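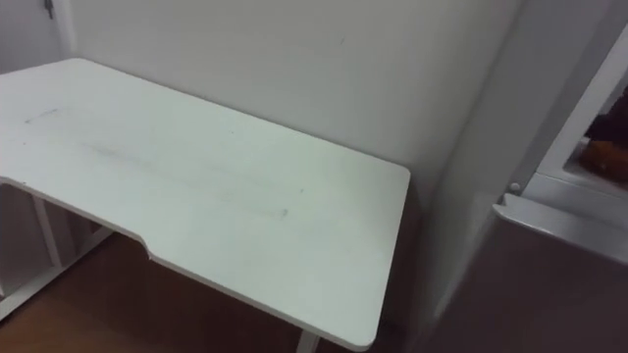 4.2 Refrigerator task

The second chore in the Storna suite requires the robot to open a refrigerator, handle one item, and close the door. Each trial uses a white desk and a household refrigerator set side by side along a wall. The Jadudo policy was run for 753 trials over 26 sessions, with 4 starting positions. Door contact was the main source of error: a hand placed too close to the hinge could not produce enough torque, and the policy seldom corrected its stance afterward.

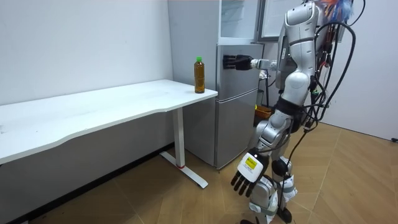

Figure 7. Humanoid robot with one hand against the middle door of the refrigerator. A bottle of tea stands on the desk at left.

Closing was more reliable than opening — a result also seen with the Sinau baseline. Neither policy reached the level we would consider suitable for unsupervised use in a home. Results by starting position are given in the next section.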